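4.3 Beutelmaterial und Handhabung beim Befüllen

Die in Abschnitt 4.2 beschriebenen Haushaltsprotokolle lassen erkennen, dass die Wahl des Beutels in der häuslichen Vorsortierung bislang unterschätzt worden ist. Während Behältervolumen, Standort und Leerungsintervall in der Literatur ausführlich behandelt werden, wird der Beutel meist als neutrales Verbrauchsmaterial geführt. Für die vorliegende Untersuchung wurde er als eigenständige Einflussgröße erfasst. Grundlage bilden 1.272 protokollierte Füllvorgänge aus 126 Haushalten der Siedlung Hokedcombe, die im Rahmen des Projekts Hurkura begleitet wurden.

Ausgegeben wurden zwei Ausführungen: ein dünner, durchscheinender Folienbeutel in Blau und ein stärkerer, opaker Beutel in Grau. Beide wurden vom Lieferanten Grikon in gleicher Nenngröße bezogen und ohne Zugband geliefert. Die Zuteilung erfolgte blockweise nach Hauseingang, sodass benachbarte Haushalte in der Regel dieselbe Ausführung verwendeten. Ein Wechsel der Ausführung fand nach der Hälfte der Laufzeit statt. Die Haushalte wurden gebeten, ihre gewohnten Abläufe beizubehalten und lediglich den Zeitpunkt des Einsetzens, des Verschließens und des Austauschs zu vermerken. Eine Einweisung in bestimmte Falt- oder Einlegetechniken unterblieb ausdrücklich.

Für die Auswertung wurde der Füllvorgang in drei Phasen gegliedert. Die erste Phase umfasst das Entfalten und Öffnen des Beutels, die zweite das Einlegen in den Behälter einschließlich des Umschlagens am Rand, die dritte das eigentliche Befüllen bis zum Verschluss. Diese Gliederung weicht von dem bei Macedo gebräuchlichen Schema ab, in dem Öffnen und Einlegen zusammengefasst sind. Die Trennung erwies sich als notwendig, da die Schwierigkeiten beider Teilschritte unterschiedliche Ursachen haben und sich in den Protokollen deutlich voneinander abheben.

In der ersten Phase überwiegen bei der dünnen Ausführung Angaben zum Aneinanderhaften der Folienlagen. Die Öffnungsseite wurde häufig erst nach mehrmaligem Reiben gefunden; in einzelnen Fällen wurde der Beutel am geschlossenen Ende aufgerissen und verworfen. Der graue Beutel öffnete sich nach Auskunft der Haushalte leichter, behielt jedoch die vom Hersteller eingeprägten Knicke bei und musste mit der Hand ausgestrichen werden. Ein Einfluss des Alters der protokollführenden Person ließ sich nicht nachweisen.

In der zweiten Phase kehrt sich das Bild teilweise um. Die dünne Folie passt sich der Behälterwand an, fällt dabei aber in Falten zusammen, die beim Einwerfen leichter Gegenstände als Taschen wirken. Papierreste und kleinere Verpackungen bleiben in diesen Taschen liegen und gelangen erst unter dem Gewicht nachfolgender Stücke auf den Boden. Im Ergebnis wird der Beutel von den Haushalten als voll eingestuft, obwohl im unteren Bereich noch Raum vorhanden ist. Bei 210 der protokollierten Vorgänge wurde ein vorzeitiger Austausch mit diesem Befund begründet. Die stärkere Ausführung bildet weniger, dafür größere Falten und steht am Behälterrand ab, was das Umschlagen erschwert.

Für die Beurteilung des Faltenwurfs ist die Durchsicht der Folie von Bedeutung. Wo mehrere Lagen übereinanderliegen, erscheint das Material in kräftigem Blau; wo es gespannt ist, hellt es bis zu einem fast weißlichen Ton auf, und dahinter Liegendes zeichnet sich unscharf ab (Abbildung 7). Der Farbton kann daher als grober Hinweis auf die örtliche Lagenzahl herangezogen werden. Eine Messung ersetzt er nicht, zumal die glänzende Oberfläche je nach Lichteinfall Reflexe erzeugt, die eine Aufhellung vortäuschen können. Für die graue Ausführung steht ein vergleichbares Merkmal nicht zur Verfügung; hier wurde ausschließlich nach Tastbefund und Restvolumen bewertet.

Das Restvolumen wurde nach dem Verschließen im Sammelraum bestimmt. Hierzu wurden die Beutel ohne Nachverdichten in einen Messzylinder eingestellt und die Füllhöhe an vier Seiten abgelesen. Bei nahezu 40 Prozent der dünnen Beutel lag die tatsächliche Füllung deutlich unter der im Haushalt geschätzten. Die Abweichung fiel dort am stärksten aus, wo überwiegend leichte, sperrige Verpackungen anfielen. In Haushalten mit höherem Anteil schwerer Fraktionen glich sich der Unterschied zwischen beiden Ausführungen weitgehend aus.

Hinsichtlich der dritten Phase ist festzuhalten, dass das Verschließen durch Verknoten bei der dünnen Folie einen größeren freien Rand erfordert, als von den Haushalten überwiegend eingeplant wurde. Wurde der Rand zu knapp bemessen, kam es zum Einreißen unterhalb des Knotens. Die Empfehlung, den Beutel nur bis zu einer Handbreit unter den Behälterrand zu füllen, war auf der Verpackung abgedruckt, wurde in den Protokollen jedoch selten erwähnt.

Einschränkend ist anzumerken, dass die blockweise Zuteilung Nachbarschaftseffekte nicht ausschließt. In zwei Hauseingängen wurden Beutel offenbar untereinander getauscht; die betreffenden Einträge blieben in der Auswertung, sind im Anhang aber gesondert ausgewiesen. Ferner wurde die Raumtemperatur am Aufstellort nicht erhoben, sodass ihr Einfluss auf die Geschmeidigkeit der Folie offenbleiben muss. Die Bewertung des Faltenwurfs erfolgte durch zwei Personen unabhängig voneinander; abweichende Einstufungen wurden gemeinsam nachgeprüft.

Abbildung 7. Blaue, durchscheinende Kunststofffolie mit Faltenwurf; Unterschiede der Farbtiefe zwischen gerafften und gespannten Bereichen. 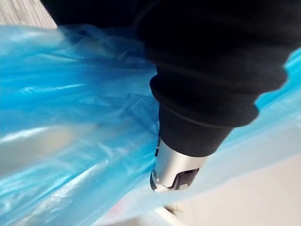
Sigita Navickas wandte zu diesem Abschnitt ein, der vorzeitige Austausch dürfe nicht allein der Folie zugeschrieben werden. In vielen Küchen werde der Beutel gewechselt, sobald der Deckel nicht mehr schließe, und dies hänge ebenso von der Form des Behälters ab. Sie regte an, die Auswertung für runde und eckige Behälter getrennt zu wiederholen, bevor eine Empfehlung zur Materialstärke ausgesprochen werde.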